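The Nundevham Samples

1. Intake

The samples came in on April 22, 2019, in a padded box with the Flekora shipping label pasted over an older one. Chia-jung Kuo signed for it at the side door, wrote the time on the form, and set the box on the table with the patterned cloth. The cloth had belonged to the previous tenant. It was washed on Fridays.

The form had 15 fields. Field nine asked for the condition of the seal. She wrote "intact." Field ten asked for the name of the sender, and she left it blank, as she had in December.

The protocol required one tube on the table at a time. A tube was to be upright before it was read, with the cap fully down and the number called aloud. She called the first one to the room and entered it in the log. 1264. The log already had a 1264. It was on the page for December, in her own handwriting, with a volume and a initial beside it.

She checked the packing list. It gave the tube as clear plastic, screw cap, blue, contents river water, Nundevham, lower bridge. The December entry gave the same. 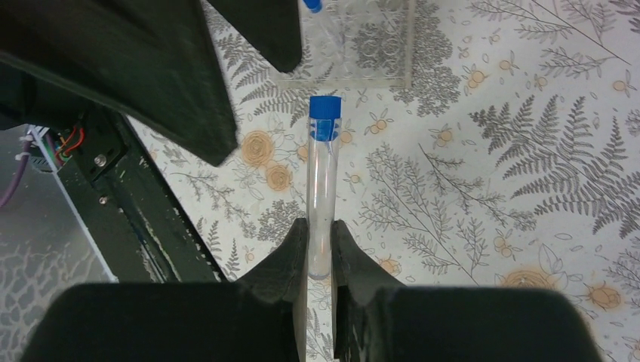
2. Comparison

The December tube was kept in the cold cabinet, second shelf, behind the Qian standards. She put on gloves and went to get it. The rack had a gap where it should have been. The cabinet sheet showed no withdrawals.

She telephoned Rirnance, who held the contract. The man on the line read her the collection record. One tube had been filled at the lower bridge, at a depth of 200 millimeters. It had been filled once.

"In April," she said.

"In December," he said. "It went out to you the same week. Is there a problem with it?"

She asked him who had sent the box. He said he would need the number on the label. She peeled back the Flekora label with a scalpel and read him the one underneath. It was addressed to Rirnance. The return address was hers.

He asked if she was still there. She told him she would call back, and turned to field ten.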